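Search this site Enter keywords Go

Lultine Neighbourhood Linen Service
Progress report to the Fenda Community Fund
25 June 2025

1. Purpose

This report covers the second stage of the grant made to the Lultine Neighbourhood Linen Service. The service lends clean towels and bedding to households leaving temporary housing, and collects them for laundering at the end of each loan.

2. Progress against the agreed work plan

The lending desk at Gudeta Hall now opens on two afternoons a week, as set out in the agreement. In the reporting period 19 households received a full set of linen. Three asked to extend their loan, and all three extensions were granted under the revised policy.

The laundering contract with Bosiline was signed in April. Turnaround is currently seven days, against a target of three. Bosiline attributes the delay to its collection route, which passes Gudeta Hall only once a week. A second weekly collection has been requested and a written answer is expected before the next report.

The loan form has been shortened to a single page and is offered in large print. Borrowers are no longer asked for proof of income.

3. Expenditure

Spending remains within the approved budget. The transport line is underspent owing to the single collection. The Service seeks the Fund's approval to carry this amount forward.

4. Stock and handling

Worn items are withdrawn at the sorting stage and offered to the animal shelter as rags. Replacement towels will be ordered in a heavier weight, in keeping with borrowers' comments.

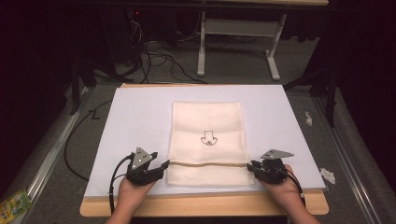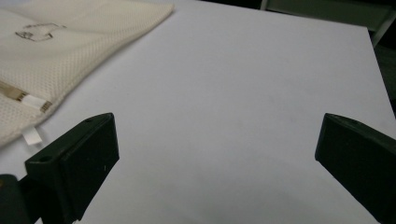 5. Comments received

Arif Ong wrote that the shorter form was welcome, but that afternoon hours remain difficult for people in shift work, and asked whether the desk could open on one evening each week. The Service has agreed to cost this option and will include the figures in its next report.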